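Jistotden sucht Teilnehmende für eine Befragung zu kleinen Trinkflaschen

22. März 2021

Für eine Untersuchung zur Handhabung von Getränkeverpackungen sucht Jistotden Erwachsene, die im Alltag regelmäßig Wasser aus kleinen Kunststoffflaschen trinken. Auftraggeber ist die Firma Gokard, die Verschlüsse für Getränkeabfüller entwickelt. Die Termine finden noch im März in unseren Räumen in Ormsby statt. Pro Termin nehmen höchstens 4 Personen teil, jede an einem eigenen Tisch.

Es geht um das Öffnen, Einschenken und Wiederverschließen. Uns interessiert, wie Sie die Flasche anfassen, ob Sie den Verschluss griffig finden und was Sie am Etikett wahrnehmen. Geschmack wird nicht bewertet. Getrunken werden darf trotzdem, Becher stehen bereit.

Sie arbeiten im Sitzen an einem hellgrauen Tisch und bekommen die Flaschen nacheinander vorgelegt. Begonnen wird mit einer kleinen durchsichtigen Flasche mit breitem weißem Schraubverschluss und dunkelgrünem Etikett. Danach folgen weitere Flaschen mit anderen Verschlüssen, insgesamt sind es 6. Nach jeder Flasche füllen Sie einen kurzen Bogen aus.

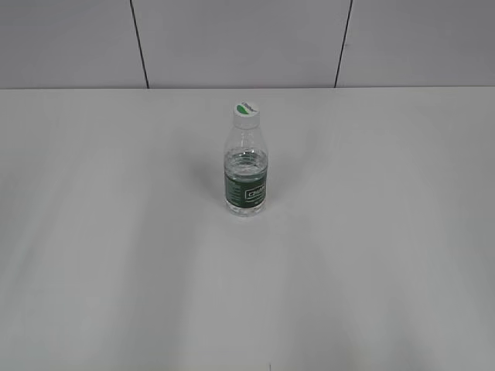 Wen wir suchen

Teilnehmen können Personen ab 18 Jahren mit ausreichenden Deutschkenntnissen für einen schriftlichen Fragebogen. Besonders freuen wir uns über Meldungen von Personen mit eingeschränkter Handkraft, etwa durch Arthrose oder nach einer Verletzung. Ein ärztlicher Nachweis ist nicht erforderlich. Wer selbst bei einem Abfüller oder Verpackungshersteller beschäftigt ist, kann leider nicht berücksichtigt werden.

Bitte bringen Sie Ihre Lesebrille mit, falls Sie eine benutzen. Einige Fragen beziehen sich auf klein gedruckte Angaben. Handcreme bitte erst nach dem Termin verwenden.

Dauer und Vergütung

Der Termin dauert eine Stunde einschließlich Fragebogen und einer Pause von 5 Minuten. Sie erhalten 30 Euro, die im Anschluss bar gegen Unterschrift ausgezahlt werden. Fahrtkosten können wir nicht erstatten. Wer früher abbrechen möchte, kann das jederzeit tun — die Vergütung wird auch dann gezahlt.

Hygiene und Datenschutz

Im Gebäude gilt Maskenpflicht, am Tisch darf die Maske zum Trinken abgenommen werden. Die Tische werden zwischen den Terminen gereinigt. Bei Erkältungszeichen sagen Sie bitte ab, wir vereinbaren dann einen neuen Termin.

Die Fragebögen werden unter einer Nummer geführt. Namen und Kontaktdaten bewahren wir getrennt davon auf — Gokard erhält sie nicht.

Anmeldung

Melden Sie sich über das Kontaktformular auf unserer Website mit dem Stichwort »Puren« an. Geben Sie Ihr Alter, eine Telefonnummer und die Tageszeiten an, zu denen Sie kommen können. Wir rufen zur Terminvereinbarung zurück.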